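Clothing Care 1, Handout 4: Folding T-Shirts (and why the collar runs the show)

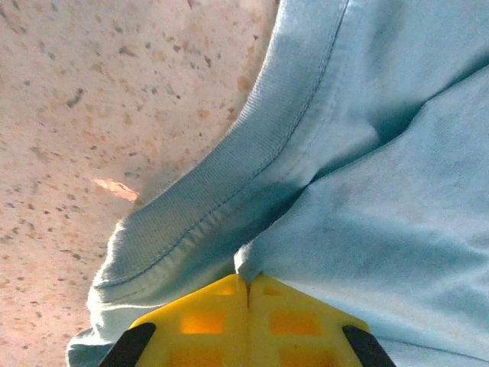

OK, so last time I promised we'd get to actual folding, and I'm starting with the plain t-shirt. Everybody owns a pile of them and almost everybody folds them by grabbing the shoulders and hoping. I did it that way for years! My drawers looked terrible and I blamed the drawers.

Before you fold anything, have a look at the neck. A t-shirt collar is usually a separate strip of ribbed knit, sewn on slightly stretched so that it pulls in and hugs your neck. That's why you often get little ripples right next to the seam. Those aren't wrinkles and you can't smooth them out, so please don't try (I watched someone in the January group iron the same neckline over and over, and all she got was a longer neckline). The ribs run across the band, from the seam to the outer edge, and they're what gives it the stretch. Pull on it hard enough, often enough, and it stops coming back. We call that a bacon neck in my house.

Handling
Pick the shirt up by the body or the shoulder seams. Not by the collar, and never with one finger hooked through the neck hole while you go looking for the rest of the laundry. If you hang shirts to dry, slide the hanger up from the bottom hem. Petrică Ghiță, who taught this unit before me, had that written over the sink in capital letters, and I still hear it in his voice.

Your surface
Any flat, clean, dry counter or table will do. Wipe it first and then dry it properly. Kitchen counters are great for height, your back will thank you, but speckled ones hide crumbs like you wouldn't believe, so run your palm over it as well as looking. A bed is too soft. You'll chase creases all afternoon.

Lint
Light colors show dark fuzz and dark colors show everything. Shake each shirt twice, away from the pile, then go over it with a barely damp hand. Do this before folding, or you're just filing the lint away for later.

The fold
1. Lay the shirt face down with the collar at the far end. Smooth from the middle out to the sides with flat hands. Watch for one long diagonal ridge across the body, it's the most common one, and it means a shoulder is twisted. Lift that shoulder and set it down again. Pressing on the ridge only moves it somewhere else.
2. Bring one side in to the middle of the shoulder. Fold the sleeve back on itself so it lies inside the edge.
3. Same again on the other side. The collar should now sit dead center. If it's leaning, open it up and go back to step 1 (sorry).
4. Bring the hem up until it stops a little short of the collar. Don't fold over the ribbing, because a crease there is stubborn.
5. Fold in half once more, turn it over, and the neckline should be facing you, lying flat.

Stacking
Keep stacks to 11 shirts or fewer. Past that the bottom ones get squashed and the whole thing leans. If your drawer is deep, stand the shirts on edge with the last fold facing up.

Practice for next time
Fold 20 t-shirts at home. They can be the same two shirts over and over, I really don't mind. Put one with a worn-out collar in the mix if you've got it and see how differently it behaves at step 3. Bring one folded shirt to class in a bag, and we'll unfold them together and read the creases. The reading is in the course packet, page 159, just the part on knits. Skip the bit about starch, we'll do that with dress shirts.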